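Session 6 handout. Textile Care for Small Lodgings, evening section. Bring this back next week; the handout for Session 7 assumes you still have it.

# Towels, part one: loops, hems and the corner hold

Last session was sheets, and the sheets won. Tonight is easier on the back. A towel is small, it has four corners you can find without a search party, and it forgives most things except fabric softener and a tumble dryer set to "volcano."

## 1. What we mean by a towel

For this course there are two families.

**Cotton terry.** Yarn loops standing up from a woven ground. Heavy when wet, slow to dry, pleasant against the face. Guests like it and will tell you so in the comment book, usually right before complaining about the kettle.

**Microfiber.** Very fine synthetic fibers, knitted or woven, often with a looped or nubby pile on at least one side. Light, quick to dry, grabs dust and water well. Guests do not like it against the face. Keep it for glass, taps, counters and the inside of the fridge.

The two families do not share a wash. Terry sheds lint, microfiber collects lint, and after one cycle together you own a gray rag with a sweater on. I have done this with a full load from the Arboleda guesthouse, and the mirrors there have a faint fuzz in my memory to this day.

## 2. Reading the cloth

Before you fold anything, find out four things:

- which side has the longer pile
- where the hem runs, and whether it runs all the way around
- whether the care label is still attached (on cleaning cloths, cut it off; labels scratch)
- whether the cloth has gone stiff

Stiffness in microfiber generally means residue or heat damage. Residue washes out: warm water, half the usual detergent, no softener, second rinse. Heat damage doesn't wash out. The fiber tips have melted a little and the cloth will now push water around the counter in an interested way without picking any of it up. Retire it to the shed.

Pile has a direction on many cloths. Stroke it one way and it lies down; stroke it the other way and it stands up and goes a shade darker. Fold with the pile if you want the stack to sit flat.

## 3. The corner hold

Most people pick up a towel by the middle, which gives you a lump, then spend ten seconds turning the lump around looking for an edge. Multiply by a laundry cart. The guesthouse in Vilton where I trained put 2,388 towels through its laundry in one December, and at that scale ten seconds is a serious amount of your life.

So: corner first. Pinch it between thumb and finger, close to the tip, and take only as much cloth as you need to keep your grip. Lift until the towel hangs. Gravity does the untangling for free and has never once asked for overtime. Then run your other hand down the hem to the next corner. You now have an edge, and an edge is most of a fold.

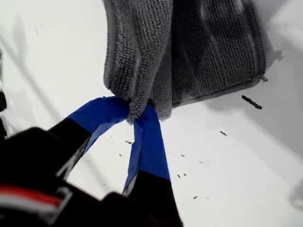 Hems are the part of a towel you can trust. The pile stretches, creeps and clings to itself, while a hem is stitched and keeps its line, so your fingers should follow the hem whenever there is one to follow. Look at the gray cloth on the white surface: the hem is the smoother, slightly darker border along the lower right, and with texture that nubby you could find it with your eyes shut. Look at the pinched corner as well. The hold takes one small tuft of loops and leaves the rest lying on the surface, with a thick roll on the left that still has to be opened out. One corner is a beginning. Don't start folding from there, or you will fold the roll into the towel and produce the shape known in our trade as the sandwich.

If the second corner won't come, put the cloth down, keep hold of the first corner, and smooth away from it with a flat palm. Don't shake. Shaking microfiber releases everything it collected, onto the thing you just cleaned.

## 4. Three folds

**Thirds, for the shelf.** Lay the cloth flat, pile down. Bring one long side over by a third, then the other over that. Fold end to end, then once more. All the raw-looking edges should be inside, with one rounded fold facing out. If the front of your shelf looks like the edge of a phone book, turn the stack around.

**Quarters, for work.** In half, and in half again. You get eight clean faces per cloth if you refold as you go. Use one face until it smears, then move on. People who scrunch the cloth into a ball get perhaps two faces and a great deal of confidence.

**The roll, for baskets.** Fold in half lengthwise and roll from the short end, snug but not strangled. Rolls look generous and hide uneven hems. They also come undone when someone takes the bottom one, and someone always takes the bottom one.

## 5. Colors and where they live

Pick a color for each job and write it on the inside of the cupboard door. The Stovilik house uses gray for kitchen counters, yellow for bathrooms and green for glass. Yours may be different. What matters is that the bathroom color never visits the kitchen, not even briefly, not even if it looks clean.

Keep no more than you can wash in two days. A shelf built for 38 cloths will take up to 200 if you lean on it, at which point the ones at the back become archaeology.

## 6. Practice at the table

Work in pairs, one cloth of each family per pair.

1. Drop the cloth on the table from shoulder height. Leave it how it lands.
2. Pick it up by a corner. If you grabbed the middle, put it back and try again. Your partner is allowed to sigh.
3. Follow the hem to the second corner and lay the cloth flat.
4. Fold in thirds. Unfold. Fold in quarters.
5. Swap, and repeat with the other family.

Notice how the terry wants to slide off its own fold and the microfiber sticks to itself, to your sleeve and to any dry patch of skin on your hands. Hand cream helps, but wait until it has sunk in, otherwise you are polishing the laundry.

## For next time

Bring one towel from home that you consider beyond saving. We will try the residue wash in the Werkon machine, which is slow and loud, so Saturday people should come at nine. Read the section on drying in the course folder. Sheets will be back in Session 8, fitted ones this time.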